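Flindovel, second unit: pre-shoot safety checklist with comments
Rusmont Stage, walked 27 June 2020

1. Exits and aisles
Main stage door: OK
Side door to loading dock: OK, opens fully
Fire lane inside the set wall: NOT OK
Comment: The plan shows a clear lane all the way around the rooftop set. Somebody's plan, maybe. The Bodin statue crates are parked in it. I was told they would be moved "before camera." They were told the same thing in October, on the test shoot, and I climbed over them then too.

2. Wire work and rigging
Load tags on all lines: OK
Pludero winch, inspection sticker: present, date hard to read
Winch emergency stop: OK, tested twice
Comment: The paperwork says the winch is good for 497 pounds. Fine, but does that include the cape, the armor and the harness, or a stunt double in sweatpants? Get that in writing from Pludero. Until then the rooftop jump stays on hold, whatever the storyboard wants.

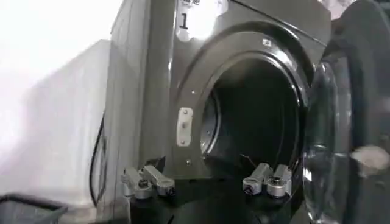 3. Crash mats
Mats under landing zone: OK
Straps between mats: one missing
Comment: Production says the hero lands in the same spot every time. I have yet to meet a stunt where that was true. Replace the strap and add a mat on the street side.

4. Smoke and fire effects
Extinguishers at set: OK
Fire watch named on call sheet: NO
Wait after last take with flame: 30 minutes on the form, changed to 60 by me
Comment: The villain's lair is mostly painted foam. "Flame retardant" is on the invoice. I would like to see it on a test piece.

5. Costumes
Cape quick release: OK on the hero suit, stiff on the double's suit
Mask vision: poor
Comment: The comic fans can argue about the shape of the eyes. My concern is that the performer can't see the roof edge. No running in the mask.

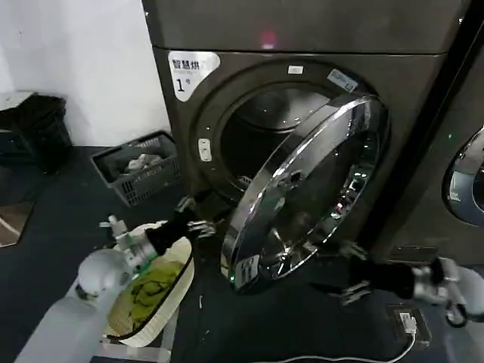 Dryer no. 1, door open.

6. Power
Cable ramps at walkways: OK
Breaker panel access: OK
Outdoor cables off the ground: partly
Comment: Rain machine is planned for scene 6. "Partly" won't do with a rain machine running. Recheck once the hoses are laid. 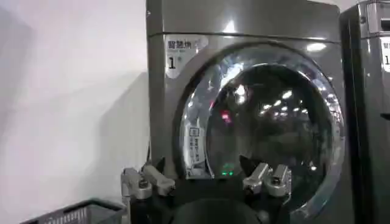

7. First aid
Kit stocked: OK
Eye wash: sealed, in date
Medic on site for all wire work: promised
Comment: Promised is not a check mark. Box left blank.

Result: dialogue scenes may go ahead. Wire work and fire are held until items 1, 2 and 4 are fixed and walked again.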